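About Ornley Shared Workshop

Ornley is a member-run workshop for people who build robots and small automation at home and have run out of home to do it in. We rent the ground floor of a former commercial laundry on Kurek Street. Membership stands at 28, which is the most the floor will take with the present number of benches.

The workshop began as a mailing list about stepper drivers. Several people on the list had each bought the same milling machine and were each storing it badly. Pooling the machines was cheaper than moving house. The first lease was for one room. The second room came with the tenancy when the neighboring unit closed, and it is now where the arms are kept.

What we build

Most members work on their own projects. A typical project here is a curtain drive, a plant watering rig, a camera slider or a parts feeder, built by one person in the evenings and finished over a winter or two. We have no objection to projects that are never finished, provided they fit in the owner's crate.

The shared project is Rolard. Rolard is a bench cell for household handling tasks, meaning pick, place, hold and hand over, carried out on ordinary kitchen and storage items. It is built from parts a member could reasonably buy or print for use at home. The arms share one power distribution board and one emergency stop circuit. The stop cuts motor power in hardware and does not pass through the computer.

The design rules for Rolard have been stable for a while:

Every structural part is either printed, cut from standard aluminum extrusion, or available from more than one supplier.
No part of the cell may need a tool that is not on the shared tool wall.
Any arm can be removed and replaced by one person in under 24 minutes, including cabling.
Joint limits are set in the controller firmware first and in the motion software second.
Wiring diagrams are updated on the same evening as the wiring.

The last rule is the one most often broken. The current diagram is correct except for the auxiliary light circuit.

Grippers and handling

A large share of the work on Rolard has gone into the gripper. Early versions used flat printed fingers, which held boxes well and round objects poorly. The present fingers have a textured contact surface and close toward a point, and they are treated as a wear item. Members are asked to wipe them down before a session, as lint changes the grip more than one would expect, and to note the condition of the surface in the log.
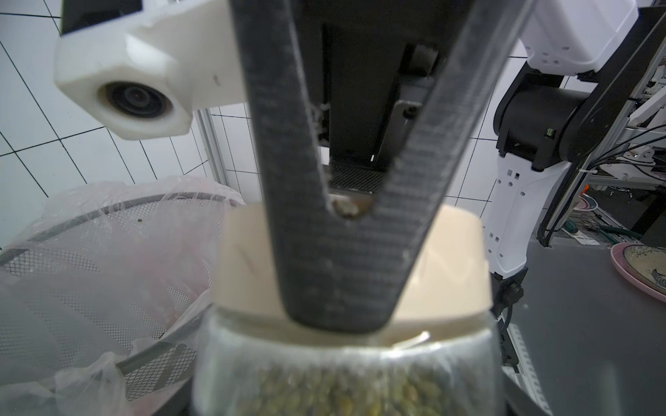

Closing force is set per object class and stored with the task file. A lidded jar is a useful test because it can be gripped by the lid or by the body, and the two cases need different settings. Gripping by the lid keeps the fingers off the body, but it depends on the lid being fully seated, and the arm has no means of checking that. Our procedure is to tighten the lid by hand, place the jar, and run the first lift at 5 percent speed. If the grip drifts, the run is stopped and the closing force is raised by one step. It is not raised by more than one step at a time.

Camera placement is the other long-running topic. We mount cameras at the wrist so the view of the contact area moves with the gripper. The drawback is that the fingers take up much of the picture. The mount has been reprinted many times, mostly to change the angle by a few degrees, and the current version is on the shared drive under "wrist_mount" with its print settings. Please do not scale it. The lens seat is a close fit and scaled copies do not hold the camera.

Software

The cell runs on a plain Linux machine with the motion code kept in a single repository. Members can read all of it and may submit changes. A change to anything that commands motion is tested with the arm clear of the bench, then with an empty gripper, then with an object. Changes to logging and display code need only the ordinary review.

We publish the drawings, the firmware configuration and the bill of materials. We do not sell kits. A previous page on this site said that we were considering it, and that page has been removed.

Equipment

The front room has two milling machines, a drill press, a band saw and a lathe that is accurate enough for bushings. The printers are along the inside wall and are booked by the job, with long prints started in the morning. The electronics bench has a hot air station, bench supplies, a four-channel oscilloscope and a crimping set that covers the connector families in use on Rolard. Crimps are preferred to solder on anything that moves.

Extrusion offcuts longer than a hand are kept and sorted by profile. Shorter ones go to scrap. Motors and drivers come mostly from Flulon, a surplus dealer two streets away, whose stock is irregular. When a suitable batch appears we buy spares at the same time, and the shelf behind the arms is fuller than it should be as a result.

Joining

New members start with 2 induction sessions. The first covers the front room machines and the second covers the arms. The second is required even for members who do not intend to use Rolard, as the emergency stop is everyone's business. No prior robotics experience is needed. Some experience with hand tools is expected.

The waiting list is usually around five months. We open it each November and close it when it is longer than we can honor. Visitors are welcome at the open evening, which starts at 7 p.m. and is listed on the calendar page. The entrance is at the side of the building, through the loading door. The bell works but is hard to hear when the band saw is running, so knock as well.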